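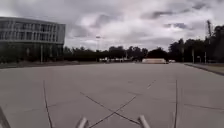
南侧停车场一侧，弧形楼与树线，全云，看不到蓝天。

2023年7月9日　天空亮度记录 / 弧形立面反光

今天的云太好了！前阵子一直在等这种整片盖满的天，Decha 说等不到就先拿碎云凑合，幸好没凑合。整片都是云，又不是死板的一块灰：中间偏亮，发白，右上压着几团深的。做漫射光底图，我能想到的最理想的天差不多就是这样。

先记和楼有关的。晴天做立面最头疼的是高光，弧面上总有一段玻璃会亮到溢出，位置还跟着太阳走，上次为了这个我和 Uthai 吵了半个下午。这种天就没有这个麻烦，玻璃映的是灰天，偏灰蓝，和浅灰、白色的横带之间明暗差不大，但边界很清楚，一层深一层浅往远处弯过去，条纹在弧面上收拢的样子特别漂亮。我拿 Jomholm 的旧脚本跑了一遍条带提取，居然没怎么调参数就出来了，竖向的窗格太细，远端糊在一起，这个早就料到，先不管。

底层比较难办。那一排开口和柱子本来就往里缩，又暗，前面还有灌木和矮树挡着。脚本把灌木的上沿当成了一条横带，连着柱子一起算进去了。手动画了遮罩，从楼脚那条窄绿化带往上全部盖掉，只留上面几层。Napaporn 觉得遮得太狠，她想保留柱子的节奏，我同意可以另开一个文件做，别混在这一组里。

靠楼右边那根浅色细杆也要单独处理。它背后是暗的，对比反而强，边缘检测次次都先抓到它。我一开始当噪声删，删完又后悔了，直上直下的东西拿来校竖直线多好用！现在的做法是：校正的时候用，提取的时候遮。树线上方那根灯杆同理，而且它上半截衬着亮云，灯头小小一个，轮廓也干净，比楼边那根更好用。

天空部分，取样分了三块：
一、中间亮区，灯杆两侧。
二、右上暗云团。
三、左上，贴着屋顶线那一条。

第三块是 Chutima 建议加的，加得对。屋顶线平直，天和楼的交界非常利落，正好拿来看镜头边上的亮度掉了多少。初步看左上角确实偏暗，可是云本身也有深有浅，光靠这一张分不开。要等 Curero 那边把均匀白板的校正表发过来再说，催过一次了，下周再催。

树线没有什么可抱怨的，一长条深绿，树冠圆圆的，高低比较齐，偶尔冒出几棵高的。最右边那一团又高又暗，直接占掉了右上一块天空，取样框要往左让。我第一次忘了让，均值一下子掉下去，还以为是曝光出了毛病，查了半天参数，最后把框叠上去一看，一半都压在树上。记下来，免得下次再犯：右边取样框先叠图看一眼再跑。

另外试了一个小东西，自己觉得很有意思。把天空的亮度沿水平方向拉成一条曲线，再把立面玻璃的亮度也按同样办法拉一条，两条摆在一起看。本来没抱什么指望，结果弧面靠中间那一段的起伏和天空的起伏有点像。当然玻璃映的是对面的天，和我们取样的不是同一片云，像也可能是巧合，不能就这么写进报告。但是如果能在对面方向同时取一组，也许真能从反光里读出云的大致分布。Uthai 听完第一反应是“弧度你先搞清楚”，很有道理，弧度没有图纸，只能从条纹收拢的程度反推，误差多大我心里没数。Adanech 以前在 Sukprasert 做过类似的幕墙反推，约她周会之后聊。

文件都放在共享盘 Nollier 目录下，原始图一份，遮罩两份（只留上层的一份，带柱子的那份是空壳，等 Napaporn 填）。曲线存成了表格，横向重采样到 1,000 个点，列名写得比较随便，谁要用先来问我。旧脚本我没有改动，改过的另存了一份，后面加了“弧面”两个字。

待办：
遮罩边缘羽化 6 像素试试，现在 3 像素，灌木上沿还有一点漏。
竖直校正用两根杆各算一次，比较差值。
问 Decha 对面方向能不能架第二个机位，要和现在的同步。
铺装地面那一块暂时没用，先别裁，Chutima 说她想看阴天的地面反射。
把碎云那几张旧图翻出来，用同一套遮罩重跑，看条带提取还稳不稳。

补一句：晚饭后又跑了一遍羽化，6 像素的漏边没了，但最下面一条浅色横带被吃掉了一点。明天试中间值。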